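Stondier Tap Water Hardness Records

README for release 2.1
Last revised 30 September 2024

Summary

The dataset holds 1951 hardness readings of cold tap water from 174 addresses in the Stondier supply area. Readings were made by titration at the Serrano bench and entered by hand into a spreadsheet, later exported to CSV. Each row is one reading. Temperature at the tap, pH and conductivity are included where they were recorded.

The records were started to compare the old Gherholm-side wells with the mixed supply, which is why the addresses are unevenly spread. The spelling "Gherholm" survives in some file headers. The correct name is Gerholm, and both spellings refer to the same supply zone.

Files

readings.csv - one row per reading
sites.csv - one row per address, with zone and plumbing notes
reagents.csv - titrant lots and standardization factors
changes.txt - corrections applied between releases
blanks.csv - bench blanks, one row per session

All files are UTF-8 with comma separators and a header row. Line endings are LF in release 2.1. Release 1 used CRLF, and two of its files had a trailing empty column that has been dropped.

Fields in readings.csv

reading_id: integer, unique, not consecutive
site_id: key to sites.csv
draw_type: F (first draw) or R (run to constant temperature)
hardness: total hardness as mg/L calcium carbonate
calcium: calcium hardness in the same units, blank if not measured
temp_c: temperature at the tap in degrees Celsius
ph: measured on arrival at the bench
cond: conductivity at 25 degrees Celsius, in microsiemens per centimeter
lot: key to reagents.csv
flag: see Quality flags
note: free text, unedited

Magnesium hardness is not stored. Subtract calcium from hardness when both are present. A small number of rows give a negative result, and these have been left as they are.

Sample collection

Samples were taken from the kitchen cold tap. For an R draw, the tap was run until two temperature readings agreed, then the bottle was rinsed three times with the same water and filled to the shoulder. F draws were taken before any other use of water that morning. Residents drew most of the F samples themselves from a printed instruction sheet, so stagnation time is self-reported.

Bottles were clear plastic with a screw cap. They were rinsed with deionized water and dried upside down before going out. No acid was added. Samples not titrated on the day of collection were kept in the refrigerator overnight and brought back to room temperature before measurement. 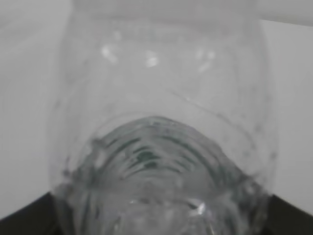 Titration

Total hardness was measured with 0.01 M EDTA at pH 10 using Eriochrome Black T. Sample volume was 60 mL. Calcium was measured separately at pH 12 to 13 with hydroxynaphthol blue. The endpoint was judged by eye against a finished titration kept next to the burette.

Each sample was titrated twice. The stored value is the mean of the two if they agreed within 2 mg/L, otherwise a third titration was run and the median was stored. The individual titrations were written in the bench book and are not part of this release.

Titrant was standardized against a calcium carbonate solution at the start of every lot. Lot 9 was standardized a second time in July after a drift in the blanks, and rows with lot 9 carry the later factor.

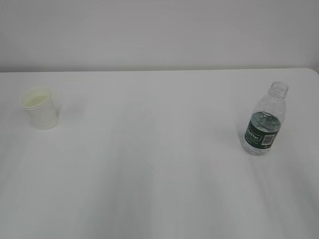
A disposable cup and a clear plastic bottle on a white tabletop.

Quality flags

0 - no known problem
1 - sample held more than 24 hours
2 - softener present or suspected at the address
3 - indistinct endpoint
4 - site_id assigned from a partial label
5 - value corrected after first release

Only one flag is stored per row. If several applied, the highest number was kept, so a row with flag 5 may also have been held too long. Filtering on flag 0 is safe. Filtering on flag 1 alone will undercount late samples.

Addresses

Street addresses have been removed. Each site is given a zone and a 500 m grid cell. In 46 cases the cell was merged with a neighbor to avoid isolating a single house. The merged cells have an M at the end of the cell code.

Known problems

Conductivity values from the Stisix handheld meter read low below 200 microsiemens per centimeter. They can be picked out by meter = S in sites.csv, but only where one meter was used at the address throughout.

Temperatures in F draws are unreliable. Several residents read the thermometer after the bottle was filled - others left the field blank.

The Gerholm zone has few winter readings. Seasonal comparison between zones is not recommended.

Suitability

The data can be used for mapping hardness by zone, for setting dishwasher and softener levels, and for teaching titration statistics. They were not collected for compliance purposes. No microbiological or metals testing was done.

Maintenance

Bench work and reagent records: Fereshteh Nouri
Data entry, site table and releases: Mafalda Bettencourt

Corrections should quote the reading_id and the release number. Accepted corrections are listed in changes.txt and appear in the next release with flag 5.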